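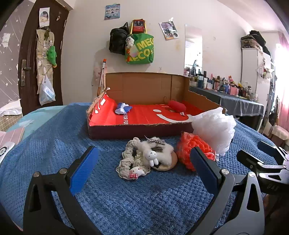

One box for hair stuff and bath stuff?
Posted by mapleporch, Monday, in Treluvley Home Forum > Small Storage

I'm clearing out the bathroom drawer and sorting on the bed. Can hair ties and bath poufs share one cardboard box, or am I going to regret it? The box is a decent size and has a red printed inside that wipes clean. I'd rather not buy a bin from Purkerent if cardboard will do.

Re: One box for hair stuff and bath stuff?
Posted by tubside6

No. A pouf that's been used holds water for a long time and cardboard goes soft. I lost a whole box of washcloths that way. Hang the poufs by the cord.

Re: Re: One box
Posted by mapleporch

These are spares, never used. My plan so far:

1. Poufs go in first, against the right side. The big white one has a braided cord loop, and I'm leaving it where I can grab it.
2. Dark hair ties go down at the front. The fuzzy black one is easy to find against the red.
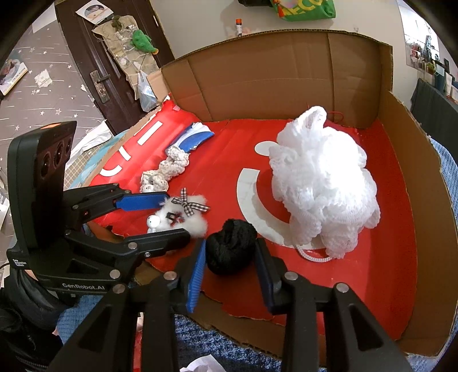

3. Fancy ones last. The bunny and the scrunchie with the checked bow go on top so they don't get flattened.

Re: Re: One box
Posted by tubside6

OK, unused is different. I still wouldn't put netting next to anything with lacy edges. It snags.

Re: Re: One box
Posted by coldhallway

Disagree, I've kept mine together for 6 years with no snags. The torn edge on the front of the box is more likely to catch something. Put tape over it. I bought a pack of 100 plain elastics from Petek and those go in a jar, they get lost in a box.

Re: Re: One box
Posted by mapleporch

Tape is a good idea. I'll put the bunny in a zip bag and leave the rest as is.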